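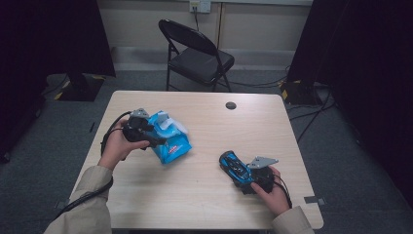 Wooden table, what looks like wipes on the left, blue and black thing on the right

Category: Home > Kids' Stuff & Clutter
6 replies - 370 views

wragg_mom
Trying to keep this table clear between visits from my nephew. Light wood, pale grain, shows every sticky fingerprint. Do you all use wipes on yours or is that a bad idea?

Limow51
Wipes every day on ours and it's fine - we've had it since March.

erkeck
Disagree. Mine went dull along one side. Damp cloth, then a dry one.

Limow51
Depends on the finish though, mine's sealed.

giang.huynh
More interested in the blue one lol. Toy car?

wragg_mom
Looks like one, yeah! He has 1,000 of them. They go in a shoebox and come right back out.

erkeck
Get a bin with a lid. And keep little stuff away from that cable hole, I lost a marble down mine.

Shares: 6

Related threads
Getting marker off pine
Notex drawer bins - worth it?
Toy rotation that lasts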